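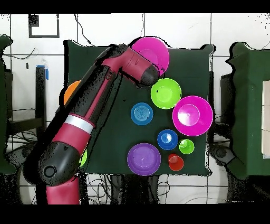 Page last changed: January

Plastic bowls and cups: keeping them nice for years

When we moved into the house on Fangate Lane I had a kitchen drawer so full of plastic that it wouldn't shut, and I spent most of our first winter there working out which pieces deserved the space. I've kept adding to this page ever since, as people write in with their own ways of doing things, so please forgive me if it wanders a bit. It's mostly the bright everyday sort I'm talking about, the bowls you hand to children and take out to the yard, though a good deal of it goes for storage tubs too.

Getting rid of the greasy feel

You know the feeling I mean. You've washed the bowl, you've dried it, and it still feels as if somebody buttered it. Plastic hangs on to fat much more than china does, and a quick swish in lukewarm water only moves it around. Wipe the bowl out first with a paper towel (or a heel of bread, as my mother did, and then she ate the bread), put a drop of dish soap straight onto the dry plastic, and rub it all over with your fingers before any water goes near it. Then rinse as hot as your hands can stand. If it squeaks, you're done, and if it doesn't, go round once more.

Please leave the steel wool under the sink. I ruined a lovely yellow mixing bowl that way, and every scratch in it turned brown by summer. A soft cloth or the smooth side of a sponge is plenty.

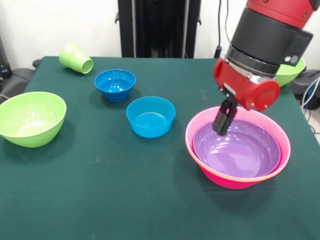
Tomato stains are another matter, and I'd be fibbing if I said I could get every one of them out. What works best for me is a paste of baking soda and water, thick enough to stay put on the sides. I leave it for 2 hours and then wipe it off with a damp cloth. After that the bowl goes out on the back step in full sun for an afternoon, and quite often the orange has faded to almost nothing by supper. Don't leave it out there all week, though! Too much sun makes some plastics brittle, and the color goes chalky.

For curry I've more or less given up. We have one bowl that is the curry bowl, and it can be as yellow as it likes.

Smells

Onion is the worst, with garlic close behind. Crumple up a sheet of plain newspaper, push it into the tub, put the lid on and forget about it overnight. Wash it well the next morning. If there's still a whiff, fill it with warm water and a good splash of white vinegar and let it stand while you have your coffee. I keep lids off anything in the cupboard, by the way. A tub that's shut up while it's still the least bit damp will smell like an old pond when you next open it, and then you have the whole business to do over again.

Bowls that are stuck together

This is the one I get the most mail about. Two bowls of the same size will grab hold of each other, especially if they went into the stack damp, and pulling only makes you cross. Stand the bottom one in warm water and put cold water with a little ice in the top one. Wait a few minutes and give a gentle twist. If they're really stubborn, a trickle of dish soap run down between the two and left overnight will usually do it.

To keep it from happening again, stack by size, big ones at the bottom, and tuck a folded paper napkin between any two that match.

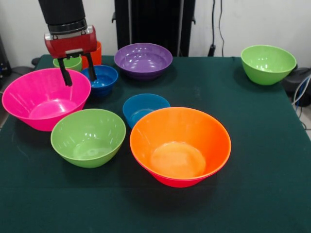
Bowls in several sizes on a green cloth.

Cups are harder to store than bowls, I find. Ours used to go one inside another in a tall tower, and the tower came down every time the door was opened. Now they stand upside down in a shallow tray that slides out, and the tray gets a wash whenever I think of it. A shelf liner with a bit of grip to it helps as well. You can buy it on a roll and cut it with ordinary scissors, and any left over is handy under a chopping board.

In the dishwasher

Top rack only, and look for the mark on the base before you trust it. Light cups flip over and come out full of gray water, so wedge them between heavier things or lay a cooling rack across the top of them. I skip the heated drying and just open the door when the wash is finished. Plastic never does dry as well as plates do, so have a clean towel ready.

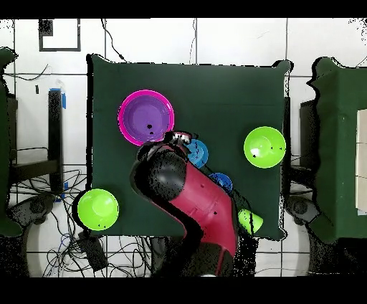 Tin-yau Chung writes that he doesn't bother with the towel at all: he gives each bowl a hard shake over the sink, leans it on its side against the backsplash, and leaves it there until bedtime. He also wants me to say that vinegar never did a thing for his onion tub, but that a spoonful of dry mustard stirred into hot tap water cleared it the first time. I've since tried the mustard on my own garlic tub and will be doing it that way from now on, so thank you, and do rinse it twice.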